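Can robots do shop-floor chores yet?
Forum > Automation > General

benchrat_93
We do small-batch electronics at a shop in Drultville and the owner wants to know if sorting and kitting can go to a machine. Boards, harnesses, solenoids, all the dull stuff. My take is boards yes, wires no. A board is stiff and stays where you put it.
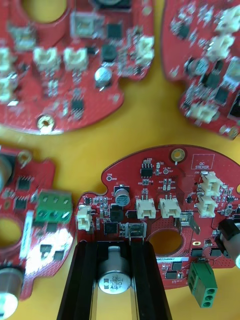 The trouble is tall parts. Grab a board by a capacitor enough times and you get rework. Wulan Lumbantobing on our second shift wants a rule that grippers only touch board edges.

pridow_fan
Edges only is too strict. We ran 741 boards on a Pridow cell in June and had no lifted parts.

M. MacLeish
741 of one board, I bet. Try mixed bins. I'm with the first poster on wires.
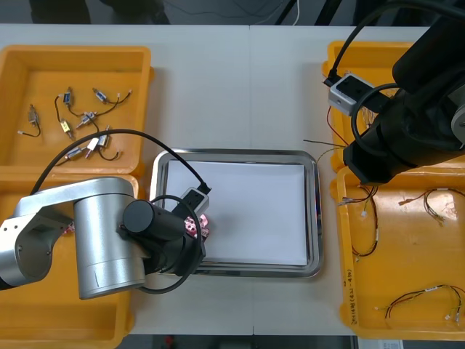

A harness never lies the same way twice, and one lead hooks the next. My two new hires kit 512 sets a shift between them. The Emen arm we tried did 93.

pridow_fan
93 with no breaks and no overtime, Marion. Run it all night.

M. MacLeish
Somebody has to stay and untangle it all night.

geraghty_st
Same at home. Mine can wipe a counter but can't fold a towel. I'd wait.

benchrat_93
Thanks. I'll ask for boards only and keep people on harnesses.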